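Chapter 7
When the Grip Lets Go: Faults in Soft-Material Handling

Most of us learn about faults the slow way, by living with one for a while before we think to write it down. So let me begin this chapter with a fault of my own, from January, when Savita Shukla and I were running the Flusard folding routine and feeling rather pleased with ourselves. We had 200 good cycles behind us. On the next one an arm closed its fingers, reported a firm hold, and lifted nothing at all!
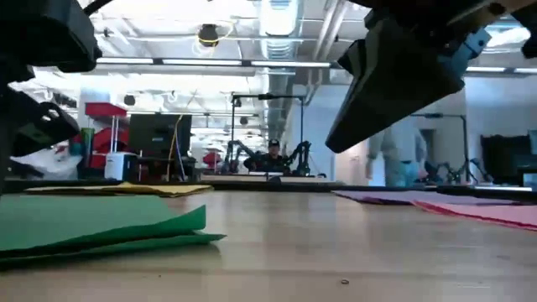

Figure 7.1 The tabletop and arms, with people at work in the same room.

The arm went on to carry out the rest of its fold in midair – very gracefully, I must say – and swung wider than it should have, toward the spot where Tarun Vishwakarma liked to stand. He stepped back in time, bless him, and pressed the stop.
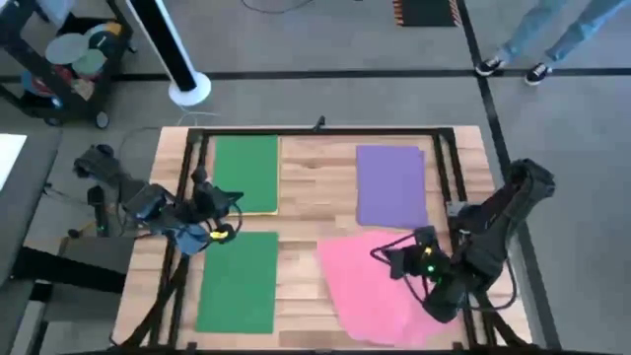 A false hold like ours is a sneaky sort of fault, and you will meet it again and again with thin, floppy things. The controller believed its fingers, and every step after that was built on a mistake. In Section 7.1 we will go through the log together, starting at line 595, where the first wrong reading appears.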